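Stiltach Community Help > Shop & Small Business > Equipment

Budgeting for a robot arm to strip old desktops, what am I missing?
posted by benchrat_inau

I do computer teardowns at a little recycling shop in Inau and I'm trying to put together a budget for a robot arm. We get 281 towers in a normal month and I'd love to hand off the boring part, meaning RAM, drives and cables. The arm and gripper quote from Lo Presti is in hand, but I have no feel for everything else. Towers on their side, covers off, lots of wiring in the way: 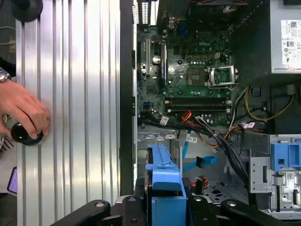
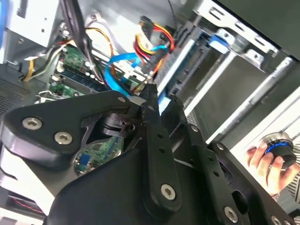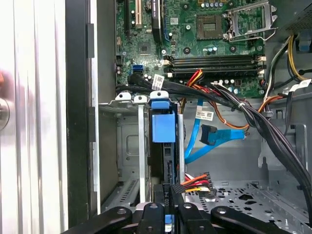
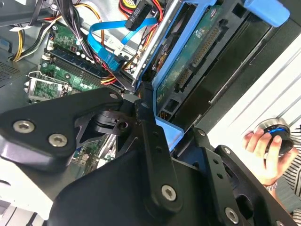 I've put $1332 down for "extras" (mounting, spare fingers, cabling) and my gut says that's low. Also, do I budget for somebody's time at the bench or not? My boss thinks you plug it in and walk off!

Posted by trurkasstead_tom

Your gut is right, double it. We did something similar at our shop in Trurkasstead and the spare fingers ate us alive (ask for the price of a full set up front, because ours came as a separate line after we'd signed). And yes, budget for a person. I'd put down 20 hours a week for the first couple of months and be happy if you beat it. Cables are the worst of it. Drives on plastic carriers are pretty friendly, so I'd start there and leave the RAM for later.

Posted by mossy56

get a used one

Posted by lidless

Ask if the quote covers training and shipping, mine didn't have either. Then figure out which models you see most and plan for just those. We had 56 different cases come through one spring and only bothered with the top few. I'd hold off on buying a second gripper until you've run the first one for a while.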